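20/09/2018, glue bench

Kagiso and I repeated the drying test of the bone glue from Kaline. Yesterday's batch was too thin and the spruce strips opened at the ends, so today I took less water: 52 g of dry glue to 137 g of water, soaked overnight and warmed slowly.

Clamped 3 strips. The first one I spread too late, the glue had already a skin on it. I keep it anyway for comparison, marked with a cross.

Chantelle asks if we can add a little urea for longer open time. I would like first to finish the plain series, otherwise we will not know what did what.

The old jar from March smells bad. Thrown away.

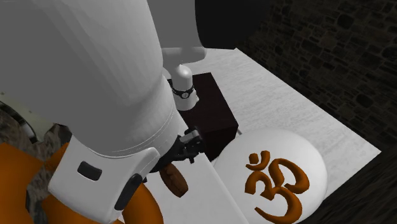
To do for the next batch

Order more strips from Mthembu, same thickness. Clean the brush before lunch, not after.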